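Toy kitchen brought back for another round, with few changes to see

March 27, 2018

SALTARD – The Wilen play kitchen is on show again, and visitors are being told it makes tidying up "second nature" for small children. That is a large claim for a white toy cabinet with a sink, a curved tap and two burners.

The maker says the kitchen has been improved since August. The dial on the front and the two small grey knobs look the part, but the strip stuck to the top of the cabinet has seen better days.
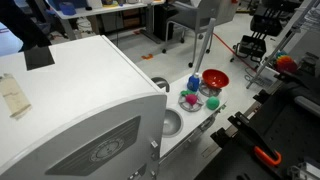
What you get for the money

Wilen is asking 1,355 for the unit, before delivery. Shops in Saltard have yet to say whether they will stock it at that price.

The tidying game is simple enough. Balls, a bowl and a bottle start out on the counter and the child is meant to find a home for each one. With a red bowl on one burner and a pink ball on the other, there isn't much worktop left to play on.

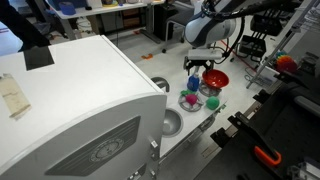
Wilen says 17 nurseries have asked for a trial. It would not say how many have agreed to pay, and a spokesperson declined to share the results of the first trial, held at the Boutros centre.

The sink is a plain round steel bowl let into the counter, close to the cabinet. It is a decent size for a toy – though the firm's leaflet spends a whole page on it.
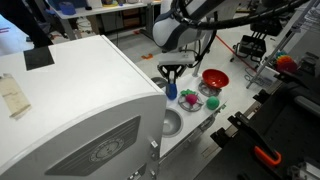
Rival maker Sileck dropped its own tidying kitchen after one season and now sells storage boxes. Wilen insists the market has changed, but offered no sales figures to back that up.
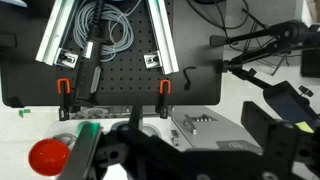 Orders open next month. Parents who already own a toy box may want to wait for the trial results.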